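# Fingertip pads fraying on hand-held gripper, small foam parts slip

**Question**

I look after one hand-held gripper at Marwat. Two black fingers, foam/rubber pads on the inner faces, brass inserts in the mounts. The task is foam earplugs and a yellow drawer organizer. The pads have gone ragged along the edges. Earplugs now slip on 2 of 10 picks. Last pad change was 106 sessions ago. Do I replace the pads only, or re-shim the fingers as well? Linkage play feels normal by hand.

**Answer 1** (accepted)

Pads first. Do not touch the shims until you have tested with new pads.

1. Open the fingers fully and lock the trigger.
2. Peel the old pad from the tip end. Trim nothing; loose flaps mean the whole pad comes off.
3. Clean the finger face with isopropyl alcohol. Leave it 10 minutes.
4. Apply the new pad flush with the lower edge of the finger. Overhang is what starts the fraying. We use Cultano sheet.
5. Close on a flat block and hold for 19 minutes.
6. Check with one large part and one small one. We use the organizer and a single earplug on the white table.
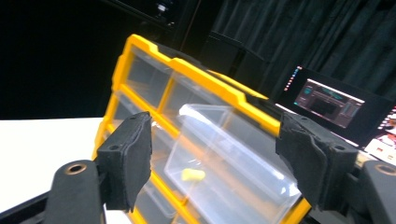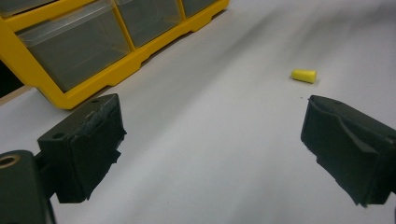

7. Look at the lower edges again after the first session. If a pad has lifted, redo steps 2 to 5 on both fingers, even if the other side looks fine.

If slips continue on the small part only, check finger parallelism with a feeler gauge at tip and root.

**Answer 2**

Just wrap it in grip tape. Ours at Vavis has been like that since May.

**Answer 3**

Tape works but adds thickness, so redo the closed-position zero afterward. Also check the screws at the inserts. On our Sivusport mount one had backed out and it felt exactly like worn pads. Hand tight plus a quarter turn, no threadlocker on plastic.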